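Shared Kitchen FAQ: Stesach House

Questions we get in the hallway, by email and through the bathroom door, with answers. If yours is missing, write to the kitchen address on the fridge list and it may turn up in the next version.

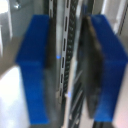 By Hermine Danzer and Rahel Kälin
Last updated 6/10/19

Who can use the kitchen?

Anyone with a studio or a desk at Stesach House, plus one guest at a time. A guest is a person who has come to see you. Someone you met at the bus stop who also likes soup is a member of the public, and we have no license to feed the public.

Do I have to book?

For coffee, toast or anything that takes less time than complaining, no. For the oven or more than two burners, yes. The sheet is on the inside of the pantry door. Write your name so that a stranger could read it. "Me" has been booked every evening since September and we still don't know who that is.

What does it cost?

The kitchen fee is 72 dollars a year, billed with your rent. It covers dish soap, salt, oil, trash bags and the slow death of the toaster. It does not cover your oat milk.

Can I pay monthly?

Yes, at 6 dollars a month. We did the math too. It comes to the same thing, so please stop asking which one is the better deal.

Which shelf is mine?

Shelves in the fridge go by studio number, bottom to top. The door is common ground, and whatever you leave there will be treated as a gift. This applies to mustard and it applies to birthday cake.

Somebody ate my leftovers. What now?

First, check that you didn't eat them. Two of the last complaints were settled this way. If you're sure, put a note on the fridge, keep it under ten words and leave out the part about lawyers. Repeat offenders lose their shelf for a month.

How long can food stay in the fridge?

Cooked food gets three days. Label it with the date you made it, and don't change the date later. We can tell from the pen. The fridge is cleared out every other week, and Rahel has no sentimental feelings about stew. 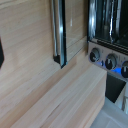 Can I leave dishes to soak?

Overnight, one pan, with your name next to it. Soaking is a stage of washing. By the second morning it has become storage, and the pan goes into the box under the stairs. You can have it back once it's clean, which you will have to see to yourself.

The drain is slow again. Who do I tell?

Egger, our plumber, comes when we call and charges 280 dollars before he has put down his bag. So before you tell anyone, lift out the strainer and look at it. If you find rice, you know what to do. If you don't find rice, email us.

May I use the good knives?

Yes, on the cutting boards. They are not for opening paint cans, stretching canvas or getting bread out of the toaster. Wash them by hand and put them back on the rack. A knife at the bottom of a sink full of suds is a nasty way to meet your neighbors.

What about smells?

Fish is fine with the window open. Frying is fine with the fan on. Turpentine belongs in the studios. The durian question was settled at the last house meeting, and the answer was no by a wide margin. 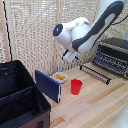
Is the kitchen open at night?

It opens at 6 in the morning and quiet time starts at 9 in the evening. You can still cook after that, but the blender sleeps when the upstairs tenants do. If you're in the middle of something that must be blended, a fork and some patience will get you most of the way.

Can I host a dinner?

Up to 9 people, twice a year, with a week's notice on the sheet. Invite whoever is cooking next door to you or at least leave them a burner. The Sutasa evenings are run separately and have their own list – ask Hermine, who keeps it in her head.

What is the Tridness shelf?

Spices left behind by the Tridness print studio when it moved out. Help yourself. Sniff first.

I broke something.

Thank you for saying so. Write it in the back of the booking sheet along with what it was, if that's no longer clear. Glasses and mugs we replace. Anything with a plug, come and talk to us, and leave it unplugged until then.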